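Ekosness folding worktable, one year in

Posted 31 Oct 2018

I've been meaning to write this up since September, when the table passed its first birthday at our house. Short version, I love this thing! The longer version has a couple of gripes in it, so bear with me.

I bought the Ekosness because our spare room has to be a sewing room, a gift wrapping room and (at Thanksgiving) a bedroom for my brother-in-law. I paid $150 on sale. The regular price at the Susotcombe store was $319 last time I looked, and I'd have to think harder at that price, though I suspect I'd still end up in the same place.

Setup is the best part. You lay it on its side, swing the legs out until they click, and stand it up. I can do it alone and I'm not a big person. The legs have little screw feet for uneven floors, and our floors are very uneven, so those got used on day one. Mine has stayed put ever since — no wobble when I'm running the sewing machine flat out, and that was the whole reason my last table went to the curb.

The top is a smooth laminate that wipes clean. Coffee, iced tea and a good deal of fabric paint have all gone over on it, and the only mark left is a faint purple one from the paint, which was my own fault for leaving it overnight.

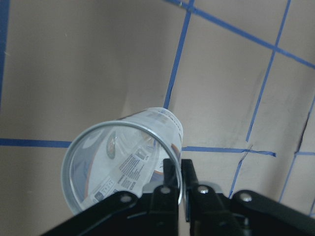

Melur Liew wrote in to say that hers didn't do as well with a hot mug, and that she now has a white ring near one corner that no amount of rubbing will shift. She uses a cork mat and is otherwise happy with it. Fair point, and I should add that I've never put anything hotter than an iron on a thick pad on mine. If you cook or craft with heat, get a mat.

Now, the size. Open, it's big enough to lay out a full dress pattern with room for the scissors and the pin dish. Folded, it slides behind our bedroom door. I measured the gap three times before ordering and still held my breath when it arrived, but in it went. Zahira Wuisan asked me whether it would fit behind a couch, and I think so, as long as you don't mind pulling the couch out every time you want to sew. I would mind, but she has more patience than I do.

The other thing I do with every table, this one included, is cover it in paper before a messy project and tape off sections. I do one for cutting, one for glue, one for stuff that's drying, and it keeps me from setting a wet piece down on a clean one. Painter's tape peels off the Ekosness without leaving any gunk, even after a couple of weeks. I can't say the same for the cheap clear tape, so skip that. Pull the paper tight and tape it down at the corners first, then do the long edges, then your lines.

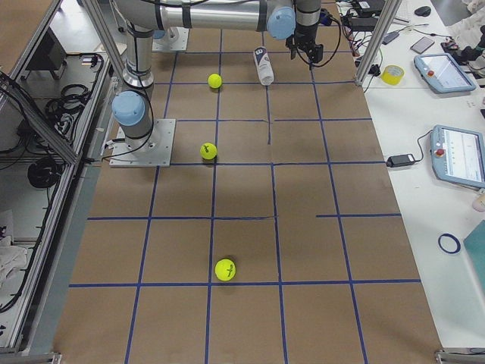

Kraft paper marked off with dark blue tape.

OK, gripes. The carrying handle is too small. It's a thin strap and it digs into your fingers if you take the table any farther than the next room. I hauled mine to the Inonthorpe craft fair and had a red line across my palm all morning. I've since wrapped the strap in a strip of quilt batting and some leftover cotton, and it's much nicer now, but I shouldn't have had to.

The second gripe is the instructions, which are one sheet of tiny drawings with no words at all. You don't need them to open the table, but you do need them to change the height, and I had the pegs in upside down for a week before I noticed.

I did look at the Ayele table too, which was $125 and a bit lighter. It's a good table for cards or a puzzle. I tried leaning on one end in the store, though, and the other end came up, so that settled it for me. The Ekosness is rated for 400 pounds and I believe it. I've knelt on mine to hang a curtain rod (don't tell my husband) and it didn't so much as creak.

One more use I didn't see coming is the grandkids. On rainy days I fold the table away, push the chair back and let them have the floor, with tape lines down for whatever game they've made up and a ball to roll at them. 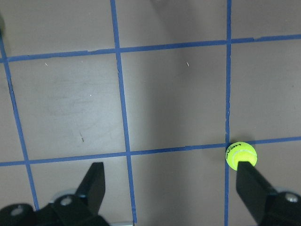
Getting the room back that fast is worth a lot to me. With the old table I'd have said no, go play in the hall, because it took two people and a screwdriver to move it. Now it's under a minute, and I can have it up again after they leave with my project box back on top.

Would I buy it again? Yes, and I'm half tempted to get a second one for the garage if it goes on sale before Christmas. If you've found a better strap for it, or you know a trick for that purple mark, leave me a comment below.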